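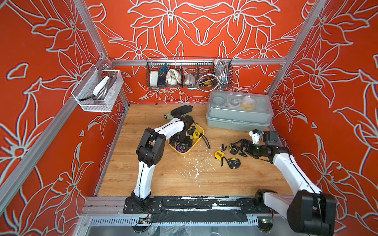

Sorting a Mixed Workshop Tray
Pelesstead Community Workshop — Household and Workshop Guidance
Reviewed 2024-09-26

Small measuring tools, rolls of tape, cords and gloves tend to collect in the same container. The guidance on this page applies to the shared benches at Pelesstead and may be followed equally well in a garage, a utility room or a kitchen drawer. It replaces the sheet issued in July.

Before You Begin

Clear a flat area next to the tray at least as large as the tray itself. Items should be taken out and set down on this area, with a little space between them, before any decision is made about where they belong. Sorting inside the tray is slower, and small objects are easily missed under a bunched cable.

Gloves should be removed from the tray first and laid flat behind it. Work gloves with coated palms pick up grit, metal filings and adhesive, and these are then transferred to everything else. Turn each glove cuff-down and shake it over a trash can. Members are reminded that single gloves are kept for 27 days on the shelf by the door and are then discarded.

Tape Measures

Place all tape measures together, whatever their size or color. Each one should then be checked as follows.

Draw out the first section of blade and look at the hook. A slight movement of the hook along the blade is intended and should not be corrected with glue or a hammer. A hook that is bent sideways, or that rocks on its rivets, will give false readings.

Draw out the full blade and wipe it with a dry cloth as it returns. Guide the blade back by hand. Allowing it to snap into the case damages the hook and is a common cause of cut fingers.

Test the lock at a short length and again near the full length. A blade that creeps when locked should be set aside for repair.

Compare the measures with one another. Mark a line of 1000 millimeters on a board, using a rigid rule, and check every measure against it. Measures that do not agree should not be used on the same job. The Plomham bench keeps a marked board for this purpose, and it may be borrowed on request.

Mark cases with a paint pen on the flat side only. Labels placed over the belt clip or the lock soon peel.

Belts, Straps and Cords

Toothed rubber belts require more care than their appearance suggests. They should be stored in a loose loop, without a twist, and never folded flat or tied. A sharp fold weakens the cords inside the belt, and the damage may not show on the surface.

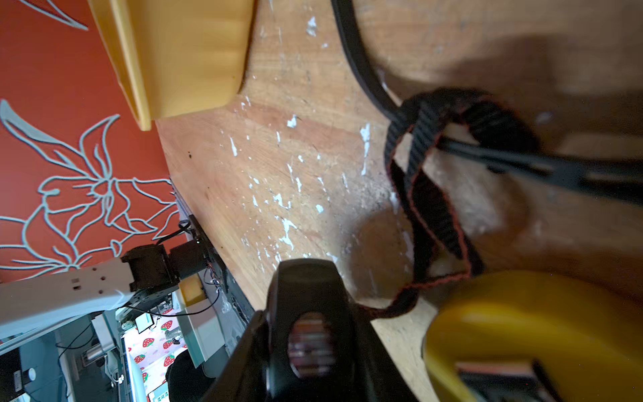 To separate a belt from other items, find the largest open loop and lift from there. Do not pull on a trailing end. If a cable has passed through the loop, lay both pieces on the bench and draw the cable out slowly, keeping the belt still. Inspect the teeth for cracks and missing pieces by bending the belt gently over a finger. Belts with a worn edge should be labeled as used and kept apart from new stock.

Cables should be coiled in wide turns and held with a reusable tie. Rubber bands are not recommended; they dry out and stick to the outer covering. Wrist cords attached to tools should be left on the tool, with any knots removed, and tucked beneath the case when the tool is put away.

Rolls of Tape

Fold over the free end of each roll by a finger's width. Stand rolls on a clean surface or hang them on a peg. A roll left on its side at the bottom of a tray gathers dust along the edge, and that edge will no longer tear or seal cleanly. If the edge is already dirty, remove one full turn and examine it again.

Choosing and Placing the Tray 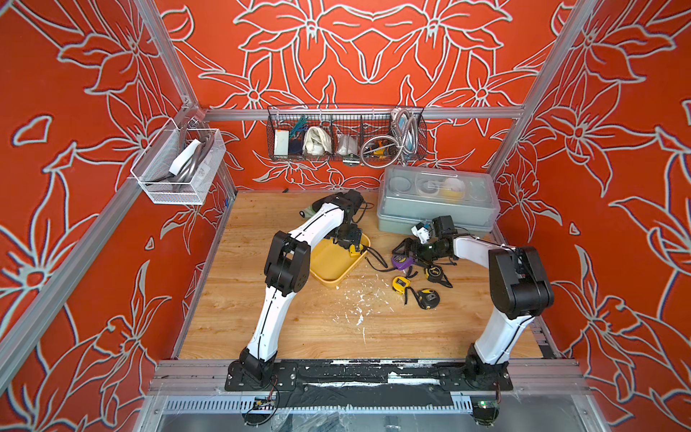 A shallow plastic tray with rounded corners is suitable for most small tools. It is easily wiped, and the contents remain visible. Deep bins are acceptable for gloves and rags but should not be used for measuring tools, which sink to the bottom and are then replaced with new ones unnecessarily.

Position the tray within easy reach of the person sorting — ordinarily toward the middle of the bench. It should lie fully flat. A tray resting on a cord or a stray tool will tip when weight is placed at one side.

The trays in use at the Grandton site are marked on the underside with the stock number 3958. Please quote this number when asking for a replacement.

Returning Items 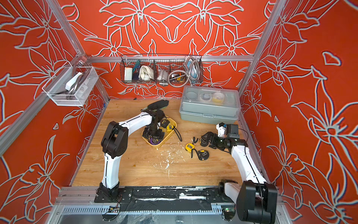
Tape measures in and beside the yellow tray, with a work glove behind.

Return the largest items first and place them along the sides. Smaller measures go in the center with the clip facing up. No more than seven tools should be kept in one tray, and nothing should rest on the rim. Belts, cables and rolls of tape belong in separate containers.

Wipe the bench before leaving. Old paint flecks in the wood may be left alone unless they are lifting, in which case they should be removed with a plastic scraper and the surface brushed along the grain.

Items set aside for repair should be placed in the Kumsa cabinet with a note stating the fault — "lock slips" or "hook bent" is sufficient.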